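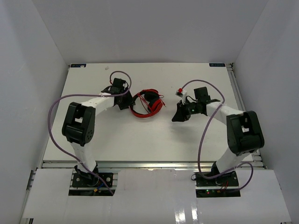
Stakimach Opens Up Its Two-Arm Practice Collection, Headphones and All

For release Friday, 9 a.m.

Hi, I'm Leokadia Krajewska, and I run the teaching room at Stakimach. I was told a press release should be written in the third person by somebody who sounds like a lawyer. I asked if I could do this one myself, and they said yes, so you're stuck with me!

The news first. Starting in October, we're sharing Filley, our collection of two-arm handling examples, with any school, lab or small shop that wants to train a learning system on it. There's no fee for teaching or research use. If you want to put it inside a product you sell, there's a license, and Szymon Krawczyk will walk you through it (he is very patient, and he answers the phone).

What's in it

Filley has 309 finished tasks in this first release, and every task comes with 24 good runs or more. A run is one go at a job from start to finish, with a person guiding both arms the whole way. We keep what the cameras saw, where every joint was, and how open or closed each gripper was, all lined up on the same clock. Then a second person watches it back and writes a plain sentence about what was done. "Left hand holds the headband, right hand moves the cord out of the way." That sort of thing.

The jobs are household and desk jobs for the most part. Folding a dish towel. Putting the lid on a jar. Turning over a pair of headphones and tucking in the cord, which sounds like nothing until you try to do it with two grippers! A headband is curved and springy, the cups swivel, and a thin cord goes wherever it feels like going. One arm by itself mostly just pushes the thing across the table. With two, one side can steady while the other side works, and that give and take between the arms is what we most wanted to get on record.

I'll admit the headphone set is my favorite. We did it with the red and black pair, lying on their side on the white table, and we started each run from a slightly different spot. Bogdan Jabłońska, who guided most of those runs, got so good at it that we had to ask him to slow down. Very smooth runs are lovely to watch, but a system that only ever sees smooth runs has no idea what to do when a cup slips. So we asked for some messy ones too, where the grip goes wrong and the person fixes it. Those are marked, and you can leave them out if you don't want them.

How we gather it

People ask me about this more than anything else, so let me give you the short version.

Both arms are mounted side by side at the near edge of a white table with plain walls on three sides. The person doing the guiding sits at a second station with a pair of handles, and whatever the handles do, the arms do. Before each run a helper sets the object down by hand, following a card that says which way it should face. Then the helper steps back and says "clear," the guide says "going," and we record. When the job is done the guide lets go with both hands and we stop.

Each run gets a look the same day. Erzsébet Borbély does the checking, and she throws out more than you'd think – a late start, a camera that dropped out, a sleeve in the way. She turned down 6 of mine in one morning and she was right about every one.

We also write down the dull stuff, like which set of gripper fingers was on and when the arms were last lined up. I used to skip this. Then we lost a week trying to work out why two batches of the same towel task looked so different, and the answer was a new set of fingers. Now it goes in the log every time.

Who helped

The table software came from our friends at Gusus, who put up with a lot of late messages from me. The first outside group to train on Filley was the shop team at Lis, led by Mieczysław Głowacki, and their notes changed a lot of what you'll see in the release.

"We asked for more bad starts," Mieczysław told me. "In our shop nothing is ever set down straight. I would take one crooked run over ten neat ones, and they listened, so now I have no excuses left."

Lis will keep testing new batches before they go out. Mieczysław has already sent me a wish list and it is mostly cables.

What it won't do

Please don't expect to load this up and have a robot tidy your kitchen. Filley is a set of examples, and what a system learns from them depends a lot on your own arms, your own cameras and your own table. If your setup is very different from ours, plan on recording some runs of your own to mix in. We've put our task cards and our checking sheet in the package so you can do it the way we do, or fix what you don't like about it.

There's also just the one table in this release. The plain white walls make things easy to check, but real rooms are busier, and we're starting on patterned surfaces and mixed lighting next.

Come see it, or send us a task

We're holding an open afternoon at our place on the Friday of release, from one o'clock until five. You can sit down at the handles and try the headphone task yourself. Visitors' runs won't go in the collection unless you sign the form, so feel free to be terrible at it.

We're also taking task ideas from the public, and the goal is 400 tasks by the next release. Small, everyday, two-handed jobs are best. Send us a few lines on what the job is and what "done" looks like.

Press questions, visits and task ideas: Leokadia Krajewska, teaching room, Stakimach
Licensing: Szymon Krawczyk, Stakimach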